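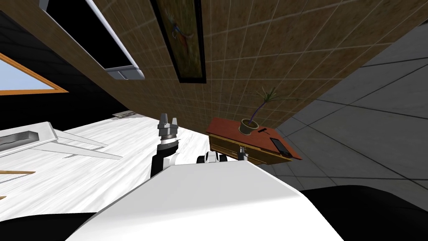
Is the Narnine room pack worth paying for if you only have one computer?

Posted by Khanyisile Radebe in Home Robotics > Simulators and Software

Hi all, long post, sorry. I help run the after-school robotics club in Jovthorpe and we've finally got a bit of money to spend (not a lot!). We can't afford a two-armed robot and I don't think we ever will, so I've been looking at doing it all in simulation. The one that keeps coming up is Narnine, the room pack from Rornitier. You get a robot with two arms and a simple gripper on each one, and a set of home rooms to drive it around in, and you can either teleoperate it yourself or load a script.

I've been on the free trial and I really like it, which is kind of the problem, because I can't tell if I like it because it's good or because it's new. The kids love it. They want to know if they can knock the TV off the wall. (I haven't let them try.)

What I'm stuck on:

The full pack is $904 for a year. The monthly plan is $27, but that one only includes up to 200 saved runs a month and I have no feel for whether that's a lot. Does a run count if you bail out after three seconds? The pricing page doesn't say and I went over it twice.

Second thing, I have one decent desktop and it isn't a monster. On the trial room everything loads fine, but when I turn on both the body view and the gripper view it gets choppy, and the arm keeps going a little after I let go of the stick. Is that my machine or is it just like that?

And third, does the furniture behave? We'd like to end up with something the kids can show their parents, like driving up to a table and taking hold of the edge, or picking up something small off the top. I got close to a table edge with the gripper open and then sort of hovered there for ages because I couldn't tell if I was touching it or not.

I did look at the Steyn kit too, but that's a real arm that you build, just the one, and I think half my group would lose the screws before the first week was out.

Any opinions welcome, I need to give our director a yes or no this month.

Fulvio Bassi

I've had Narnine for a bit over a year, first monthly, then the full pack, so I can give you most of this.

Runs: only saved runs count. If you stop and hit discard, it's gone and it doesn't come off your total. If you stop and close the window, it saves it for you, and that does count! I burned a silly amount of my first month that way. Go into preferences and switch off save on exit before you let a room full of kids near it. With that off, I'd say the monthly plan is plenty for a club. We're talking about people taking turns at one desk, so you'd have to work pretty hard to hit the limit.

Choppiness: that's mostly the second view. Each view is rendered separately, so you're asking the computer to draw the room all over again from the wrist. What I do is drive over with the body view only, park, then swap to the gripper view for the close work. There's a key for it (Tab, unless they've moved it). It's less fun to watch but the controls feel so much tighter. The arm running on after you let go is a different thing - that's the smoothing setting, and it comes set way too high. Drop it to the lowest notch and see if you can live with the jitter. I can, my nephew can't.

Furniture is the part where I'd be a little careful. Getting hold of an edge is doable, but it's fussy. The gripper view puts you right down under the lip of the tabletop with the fingers pointing up at it, and from there depth is really hard to judge.
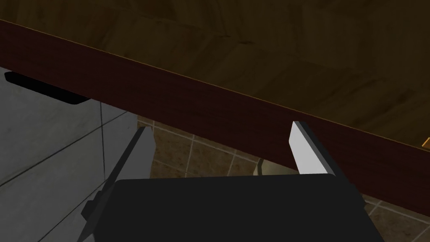
Page last changed in September, 4:40 PM

So turn on contact readout. It's in the same menu as the views, down near the bottom, and it gives you a number for each finger. Zero means you're not touching, whatever it looks like on screen. I spent weeks lining things up by eye before I found that, and I'd have sworn I was on the edge half the time when I was nowhere near it.

A few habits that helped me with edges:

Come in with the gripper open wide and slow down early. The default approach speed is fine for crossing the floor and terrible for anything near a table.

Move one arm at a time. You can drive both together, but the second one tends to drift into something while you're staring at the first.

If a finger ends up inside the wood (it happens, the collision isn't perfect) don't try to wiggle out of it. Back the whole base away or reset the room.

Small things on top of a table are easier than the edge, in my experience. I'd leave the potted plants alone though. The leaves look nice but I've never got a decent grip on one, I always end up going for the pot and shoving it along.

On the money, I'd go monthly through one term and then decide. The full pack gets you six rooms instead of one and the script editor, and the script editor is the bit I'd really miss. But if your kids just want to drive, they won't notice it isn't there.

wobblybase

we used it for one summer and dropped it, felt overpriced. support took forever to write back about a login problem. Steyn is better if you want to learn how an arm goes together, no comparison. that's a different thing from what you asked I guess

also no idea if you can knock the tv down, would also like to know

Khanyisile Radebe

Thank you both, this is great! I turned the smoothing all the way down last night and it's like a different program. The jitter is there but the kids won't care, they play everything jittery. And Fulvio, save on exit was on. I'd already used up a chunk of my trial runs on me closing the window to go and make dinner.

I had another go at it this morning with just the body view, both arms up, trying to get lined up with the little wooden piece with the plant on it before I went any closer.

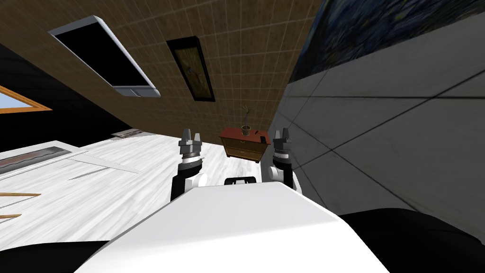 I've decided to ask for the monthly plan and see how we do by the end of the term. One thing I still can't work out is whether two people can be logged in on the same plan, one at home and one at the club. I'd like to be able to set up the room the evening before and have it waiting. The help page talks about "seats" but the monthly plan doesn't mention them at all.

wobblybase, I'll report back about the TV.

Fulvio Bassi

One login at a time on monthly, it kicks the first person out without asking. You can save the room layout to a file though and open it on the other machine, and layouts don't count as runs. File menu, export room. Check that the robot's starting position came across too, mine goes back to the middle of the floor if I forget to tick the box for it.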